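3.2 Materials and the drying place

The part of the study reported in this section concerns small kitchens in which washed dishes are left to stand in the open air, and in which the same few square decimetres are also used for other food work. In our earlier survey of rented flats in Clarnbridge, 137 households answered the question of where they put the plates after washing. Most of them named a rack beside the sink, and many added that the rack is also a place where other things are put down "for a moment". Fruit was mentioned more often than we expected. For this reason we decided to look at the low type of rack, which has no tray and no upper level, and which takes plates in one line only.

The rack is long and low, made of black plastic, and holds the dishes upright between prongs and hooked supports. It was placed lengthwise, with a plain wall behind it. A shallow bowl of sage green was used for the arrangement in which a bowl stays in front of the rack, as it does in many of the homes we visited. 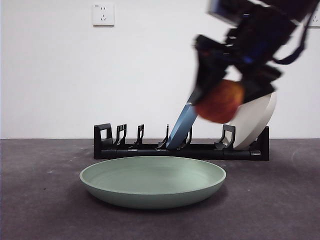
3.3 Use of the space above and beside the plates

Yao proposed that a dish rack should be understood as two spaces: the space between the supports, which is meant for dishes, and the space over and near them, which is meant for nothing but is used all the same. We follow this division here, with one small change. We treat the end of the rack as a third space. In the survey answers, the end was the part where people most often left an item that did not belong to the dishes, and it was also the part they wiped least.

Upright plates give a certain protection to what is behind them, but they also make a narrow place that the hand does not reach easily. When a round fruit is brought to the rack, it can be held over the plates or put down next to the last one. The first case is short and leaves little to record. The second case can continue for several hours, and in the diaries that our households kept it sometimes continued from breakfast until the evening washing. Figure 4 shows the rack with dishes standing along it and an apple at its right end.
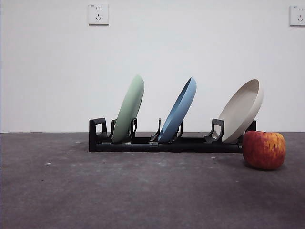 Figure 4. Low dish rack with dishes in the supports and an apple near the right end post.

The diaries contain 2954 entries in total, of which nearly 300 mention food that was near clean dishes. We read these entries two times, with an interval of some weeks, and kept only those where both readings gave the same result. In 16 homes the fruit was placed by the rack every day. These households did not describe it as a problem. They explained that the fruit had been washed together with the dishes and should dry in the same place, which seems to us a reasonable habit when the kitchen has only one free surface.

A comparison with the Hanel report is difficult, as that work considered only deep racks with a tray, where water is collected under the dishes. With the low type the water goes directly to the surface below. The Wanard guidance for shared kitchens recommends a cloth under such racks, but only a small part of our households used one, and those who did so changed it irregularly. The effect of the cloth is treated separately in Section 4.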